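Home Articles Current Issue Archive For Authors Contact

4. What people told us about café noise

I went into this part of the project thinking loudness would explain nearly everything. I own a sound meter, I like my sound meter, and I'd carried it into every one of the Gekero cafés before Vaida Baranauskienė talked me into asking customers what they thought (she had been asking nicely for months, and I had been ignoring her nicely for just as long). So we printed short cards, left them by the register, and got 598 back. I'd hoped for 300.

The first surprise was how little my meter readings mattered. At the Rattanakul branch the lunch hour sat close to 80 decibels, and people there still called the place "relaxing" and "good for a chat." The Clumer branch was a lot quieter all day and got the worst comments in the whole pile. One person wrote "I can hear him chewing" and nothing else. I've got that card pinned over my desk.

Kauko Kemppainen went through the cards with me and sorted the complaints by what kind of sound people named. Chairs came out on top by a mile. Then the grinder, then other people's phone calls, then music. Kauko and I disagreed on where to put "clinking," which could be cups, spoons, or the dish bin, and after a long afternoon we gave it a pile of its own. Readers who'd rather see it folded into dishwashing can do that with the table in the appendix, and the order at the top doesn't change.

Time of day did matter, though less than I would've bet. Morning customers put up with the grinder. By 3 p.m. the same grinder was getting underlined twice. My guess is that people in the morning are waiting for coffee and the noise means it's coming, but I can't show that from cards, and Vaida thinks they're just half asleep. We also had a run of cards in December that mentioned nothing but the holiday music, and I've left those out of the counts below and kept them in the raw file.

We tried felt pads on the chairs at the Wolurier branch for 2 weeks. Complaints about chairs dropped, complaints about everything else went up a bit, and the total hardly moved! Ekkachai Prasertsri, who manages that branch, was not thrilled with me. I still think it's the most interesting result we have. Take away the loudest nuisance and people seem to move right along to the next one.

Tabletops came up less often than chairs but in stronger words. A hard top and a hard floor together seem to bother people more than either one alone, going by the cards that mention both. Figure 4 has a drinking glass on a round white tabletop, with polished light-gray tile for the floor.

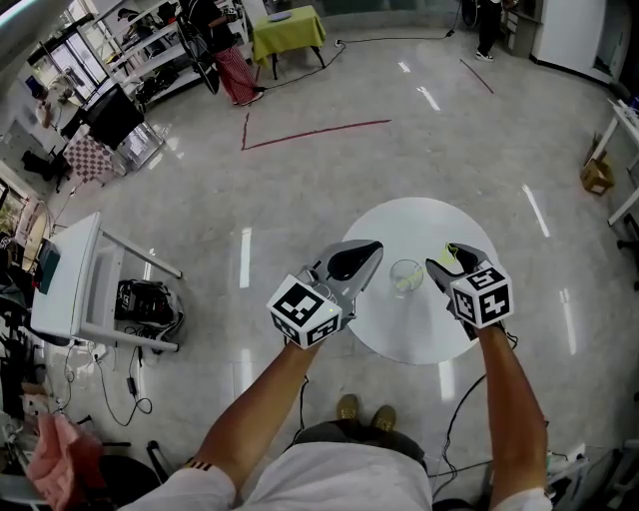
4.1 Who sat where

Fongchan Thongsuk drew up the seating maps, and I'm grateful, as mine were unreadable. She asked customers to mark their table with an X on the back of the card. Most did. A few marked the restroom.

Wall seats got milder comments than middle seats in every branch except Clumer, where the wall seats back onto the kitchen. Wichai Chaiyaporn suggested splitting the maps by party size, so we did, and people sitting alone turned out to be far pickier about voices than pairs or groups were. Groups mostly complained about not hearing each other. I'll come back to the solo customers in Section 5, where the reading-time numbers come in.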